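# La gourde isotherme, du col au fond

Le marché des gourdes isothermes s'est stabilisé autour d'une architecture unique : deux parois d'acier inoxydable, un vide entre les deux, un revêtement extérieur, un bouchon vissé. Les écarts de prix tiennent surtout aux finitions. Les écarts de performance se jouent ailleurs, principalement au col.

## La double paroi

Le vide supprime presque entièrement les échanges par conduction et par convection entre l'intérieur et l'extérieur. Restent le rayonnement, limité sur certains modèles par un film de cuivre, et le pont thermique du col, seul endroit où les deux parois se rejoignent. Un col étroit perd moins de chaleur qu'un col large, mais se nettoie moins bien.

« On nous parle toujours du vide. Or un vide correct est devenu banal. Je regarde d'abord la soudure du col et le bouchon », indique Nevzat Dağdelen, responsable des essais chez Pirnon. Son atelier de Porunden a examiné 34 gourdes depuis mai, dont 14 renvoyées par leurs acheteurs pour défaut d'étanchéité. Dans la plupart des cas, le joint était en cause : mal replacé après lavage, ou durci.

## Le revêtement

Deux procédés dominent. La peinture liquide donne une surface lisse, fine, assez sensible aux chocs. Le thermolaquage dépose une poudre cuite au four, plus épaisse, dont le grain améliore la prise en main. Les teintes claires marquent davantage au contact des sacs et des clés - un chiffon humide et un peu de bicarbonate suffisent en général.

Le passage au lave-vaisselle reste déconseillé par de nombreux fabricants. La chaleur fatigue le revêtement et, sur les modèles à fond rapporté, la colle.

## Le filetage

Stavros Rallis, qui répare du petit matériel de cuisine chez Balaskas, démonte le bouchon avant tout autre contrôle. Un filetage sain est régulier sous l'ongle, sans bavure ni dépôt. Les résidus de thé et de lait se logent au creux des filets, hors de portée d'une éponge ordinaire. Il emploie une brosse à poils courts, tournée dans le sens du vissage, puis rince à l'eau claire.

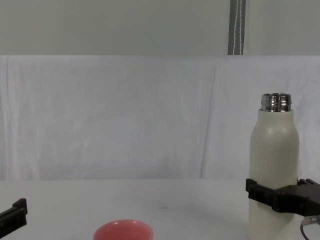 *Corps crème à la finition légèrement mouchetée, col fileté en inox brillant, sans bouchon.*

La contenance se vérifie par pesée : gourde vide, puis remplie jusqu'à la base du filetage. Un modèle Oketti passé sur la balance de l'atelier affichait 309 g à vide et contenait 867 ml, mesure prise sans bouchon. Remplir au-delà fait déborder le liquide au vissage.

Pour le stockage, Rallis laisse la gourde ouverte, col vers le haut, le bouchon posé à côté. Le joint se remplace dès qu'il garde l'empreinte du col.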